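Lusuvard suture planner: progress report
Wednesday, December 22, 2021
Prepared by Marwa Cherkaoui

Perception

The thread tracker now handles two strands lying close together. Nawal Samir relabelled 80 clips and retrained the model in October. 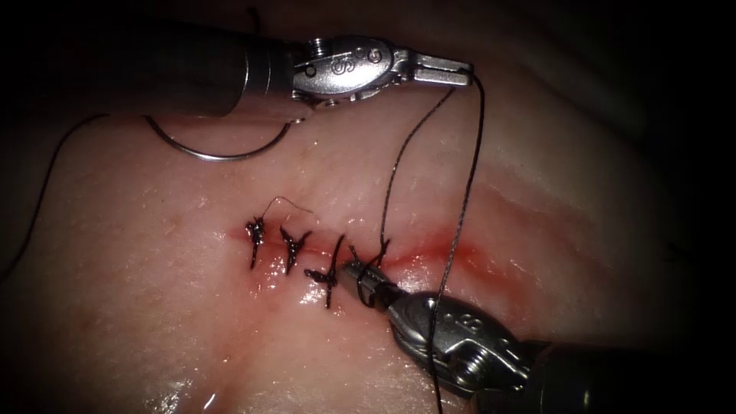
Fourth stitch in progress, thread held by both instruments.

Planning

Knot tying is now split into seven states, each with its own tension limit. Needle pose is re-estimated before every handover. Replanning takes nearly two seconds, which is still too slow. 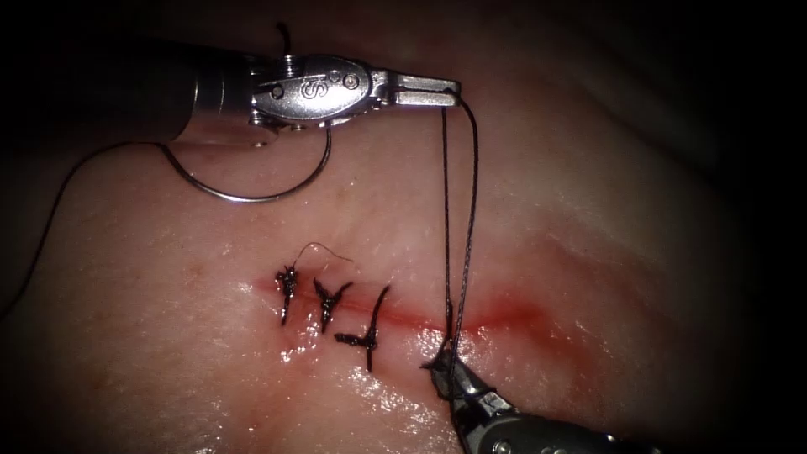
Next period

Move the planner to the Pletlow server and log grip force at each state change.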